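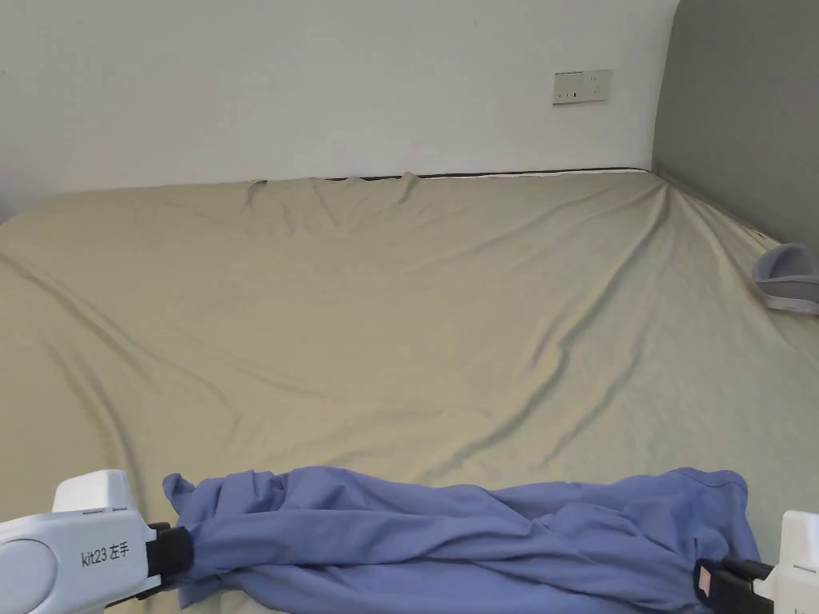
When is the best time to get a table at Grillenus?

Straight after opening, says Godelieve Vermeulen, who runs the front of the restaurant. The bar menu is served from five until half past six, and the seats by the kitchen go first. "If you come at six you'll probably wait," she says. "At quarter past five you can sit where you like."

The early menu started last July with four plates and now has nine. Corey Donnelly, the head chef, wanted it kept apart from dinner. "People were ordering a starter and a beer and feeling bad about it," he says. "So we gave them their own menu."

The most ordered dish is the fried leeks with mustard and egg. Donnelly says the kitchen sold 134 plates of it in the first week and ran out twice. The lamb ribs come next. He took the mussels off in the winter and has no plans to bring them back. "Too slow. I need things that leave the kitchen in six minutes."

Vermeulen used to work at Fledard, where the early tables were cheaper but had to be given back after an hour. She didn't want that here. Anyone who sits down before half past six can stay and order from the dinner menu, and plenty do.

Puddings aren't on the early menu, but the kitchen will make the burnt honey tart if asked. "Ask when you order your first drink," Donnelly says. "It takes a while to warm through."

Grillenus is closed on Mondays. Bar seats can't be booked.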